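4.3 Handling trays with the hand-held gripper

Caution: read 4.2 first. Vangelis Tsolakis wrote it after trapping his thumb, and it has a certain authority.

1. Walk the route before you pick anything up. Chairs, bins and colleagues all move when you are not looking.
2. Empty the tray. The Bosman pads are meant for the tray, and the pens will find their own way down.
3. Grip across the short ends, with both pads seated against the sides.
4. Lift straight up and hold still for a moment. If the tray tilts, put it down and start again — tilting does not improve with distance.
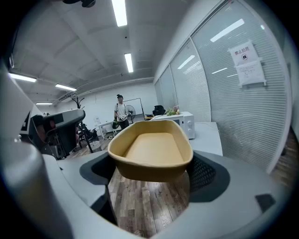
5. Keep the tray level and in front of you. Anyone else working in the room has right of way, including those who are wrong.
6. Lower the tray until it is fully supported, then open the fingers. The order matters.

Note: check the pads for wear every 50 lifts and replace them at 1,000. Write both in the log. "Looked fine" is not a number.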